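Chapter 6
A Place Drawn for Every Part

I learned most of what's in this chapter from a drawer. It was the third drawer down in the workshop at Markby, where I had my first real job, and it held every loose pin, peg, cap and knob that had ever come off a product and not found its way home. Need a peg? Go fish in the drawer. I once spent most of a morning in there looking for one pin, and I came out with a cut thumb and the wrong pin.

So this chapter is about laying parts out on a flat surface so that you can see what you have and where it goes. We'll use boards and sheets with outlines printed on them, and a small family of parts in one color.
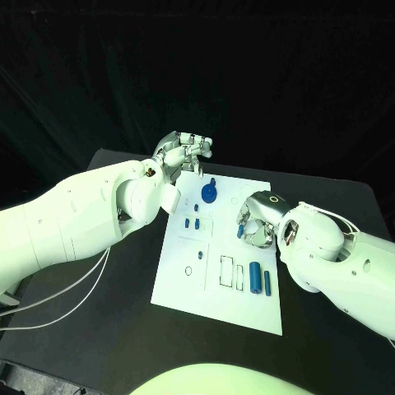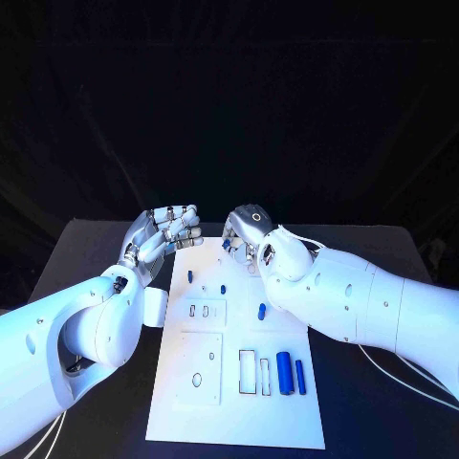
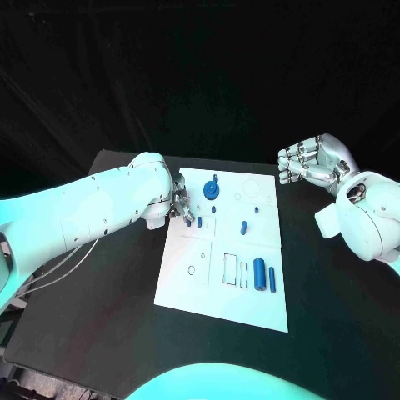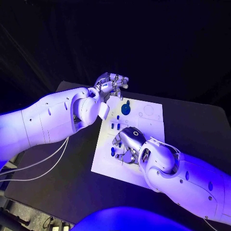 Blue parts on a white surface, in all four.

6.1 Why draw an outline at all?

An outline is a question with a shape. It asks, "Where's my round one?" and it goes on asking until something is put there. I like that a lot. A written list asks too, but you have to stop and read a list, and when I'm busy I don't (ask anyone who has worked with me).

Have a look at the sheet in the third picture. There's a large circle near the top right, a smaller circle right beside it, and then a tiny one out toward the edge of the sheet. Further down there's a tall rectangle with a narrower rectangle next to it. Even if you'd never seen the parts, you could make a fair guess at what sort of things you were supposed to be hunting for. Small and round, big and round, long and thin. That's a lot of information for a bit of black line!

An outline can also hold a group. In the fourth picture two blue pegs stand side by side inside one outlined rectangle. We'll call this kind of outline a field, and we'll call an outline drawn for a single part a seat. Please learn those two words now, as the exercises in the second half of the book use them on nearly every page.

Seat: an outline meant for one part, drawn close to the part's own shape and size.

Field: an outline meant for several parts, or for one part that may lie anywhere inside it.

Anju Lodhi, who read the early drafts of this book, wanted a third word for an outline that has been drawn and then given up on. We argued about it for weeks. I left it out, and I think she's still a little annoyed with me.

6.2 Shape first, then size, then position

When I lay out a new board I always work in the same order.

Shape comes first. Put all the parts in a heap and pull out the ones that share a footprint. By footprint I mean the mark a part would leave if you inked its bottom and stood it on paper. The blue knob in the first picture is a nice case to think about, with its round base and short upright stem. Look at it from the side and you have two things to describe. Stand it on its base and the footprint is a circle, and a circle is all you'd draw.

Size comes next, and here's where beginners get into trouble. Two circles that differ by a hair will be confused, every time, by everybody. If I have two pegs that are nearly alike, I don't try to solve it with careful drawing. I move their seats far apart, or I put a big letter inside each one. Remo Plattner taught me the letter trick when we were setting up benches at Hovitz, and I've never found anything that beats it for the price of a marker pen.

Position is last. Put the parts you'll want first where they're easiest to get at, and leave a clear path to the ones behind. A tall part standing in front of a short one is a nuisance, and it'll get knocked over. Try it on your own desk with a mug and an eraser if you don't believe me.

6.3 The color question

Students always ask whether every part should have its own color. It sounds so sensible! Red for the caps, green for the pins, and so on down the line. I was very keen on it myself, and at Zitau I talked my boss into buying dyed parts for a whole training room. We had 30 boards in there and I was proud of every one.

What happened was that people learned the colors and stopped looking at the shapes. Then a batch came in plain gray and the whole room slowed to a crawl. Mogens Kirkegaard, who ran the next bench over, brought me a gray cap and a gray pin on a saucer, with a paper napkin, and didn't say a word.

These days I keep the parts all one color and choose a surface that makes them stand out. Blue on white is my favorite pair for practice work. A dark table under a white board helps too, I find, as your eye goes to the board without being told. If your parts are white, turn the whole idea around and use a dark board.

6.4 Board or sheet?

You can print your outlines on paper or mark them on something stiff. Both are fine, and I use both, often in the same week.

Paper is cheap and quick. You can change your mind at ten in the morning and have a new layout by lunch. It does crease if you fold it, though. A crease is a small thing until a thin peg has to stand up on top of one, so if you can, roll your sheets for storage or keep them flat under a heavy book.

A stiff board lasts longer and can have holes in it, so pegs have something to sit in. Plates with cut-out holes do the same job and can be moved about. On the other hand, once the hole is made, it's made. I have a stack of boards behind my office door with one hole each in the wrong place.

My rule of thumb: draw it on paper first, use it for a month, and only then cut the board.

6.5 A word about how many

How many parts should go on one layout? For learning, fewer than you'd like. I've watched people fill a sheet with 100 tiny seats because there was room, and the result looks grand pinned to a wall and is miserable to use. The Þrastardóttir bench book, which we'll come back to in Chapter 9, sorts its 2000 parts into small families and gives each family its own sheet. Hafþór Hauksdóttir showed me his own copy one May, with coffee rings on half the pages, and the sheets he used most were the ones with the most white space on them.

Before you read on

You'll need a sheet of plain paper, a pencil, and a handful of small things from a pocket or a kitchen drawer. Buttons, bottle caps, a key, a battery, whatever you've got.

Stand or lay each thing on the paper and trace its footprint. Take everything off. Write a letter inside any two outlines you think could be mixed up.

Now give the sheet and the heap of things to a friend and keep quiet while they put everything back. Make a pencil tick next to each outline where they hesitate. Keep the sheet, ticks and all, as we'll redraw it in Section 6.6.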